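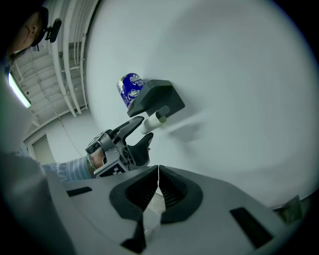 # noltham-chores

Recordings of small household chores made with two hand-held grippers, one in each hand. We collect them at Edov to learn which chores a machine can already do and which it can't do yet.

## Contents

- 206 episodes, 27 tasks
- 3 sites: Noltham, Yang, Fetville
- Wall shelf tasks are in `shelf/`, the others in `misc/`

## Results so far

Our policy finishes 21 of the 27 tasks at least one time. This does not mean it is ready for a home. Work near a wall is still difficult, and the arm often stops before it touches the object.

## Known problems

- Fetville episodes from December have no audio.
- Task names are not the same in all folders. Please use `tasks.csv`.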